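How to Look After a Pale Wood Tabletop Without Buying Half the Shop

I've read a lot of advice on caring for light wood, and most of it ends with a link to a bottle. My own table is pale, grainy and used every day, and the routine below has kept it decent for 3 years. I don't promise it will do anything for yours if the finish has already gone.

Find out what finish you have

Put a drop of water somewhere you don't care about, such as the underside of an overhang. Wait 16 minutes. If the drop sits there in a bead, the surface is sealed and you can skip the oiling section, whatever the label on the oil says. If it has soaked in and left a darker spot, you have bare or oiled wood.

People will tell you they can judge this by looking. Ynyr Foulkes swore mine was lacquered. It was oiled, and not very well.

Daily cleaning

Wring out a cotton cloth until it stops dripping, wipe along the grain, then go over it with a dry one. That covers nearly everything. Dish soap is fine in a tiny amount. I stay away from the vinegar mixes that get passed around — 50/50 with water is the usual recipe — as I've never seen one clean better than soap, and I have seen one leave a dull patch on an oiled shelf.

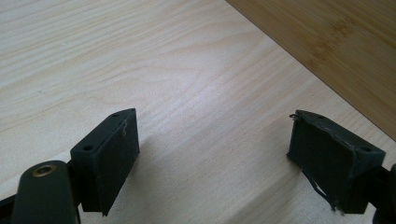
Cutting and hot pans

Use a board. Bamboo is hard enough and cheap enough, though I'd ignore the claims about it being naturally germ-free. Wash it, stand it on its edge and let it dry before it goes back on the table. A damp board left flat is how I got my only real stain, a gray rectangle that took most of July to fade.

Lift the board when you want to move it. Crumbs get underneath and scratch, and on pale wood the scratches pick up dirt.

Oiling, if you need it

1. Clean the table and leave it overnight.
2. Rub in a thin coat with a lint-free cloth. Thinner than that.
3. Wait as long as the can says, then wipe off everything that hasn't soaked in.
4. Keep cups off it until the next day, longer if it still feels tacky.
5. Lay the oily cloth out flat outdoors to dry, away from anything that burns. Balled-up rags can catch fire by themselves, and that warning I do believe.

I used Lalleck oil the first time and a plain hardware store one the second. Vira Kushnir couldn't pick out which half was which, and neither could I. Try any oil on a hidden spot first, as most of them will yellow a light wood a little, including some sold as "invisible."

Small scratches

Leave them for a week and see if they still bother you. If they do, and the wood is solid and oiled, sand lightly along the grain with fine paper and re-oil the area. Don't sand veneer unless you're sure how thick it is. As for the walnut trick, it makes a scratch darker, and on a pale top a dark scratch is easier to see.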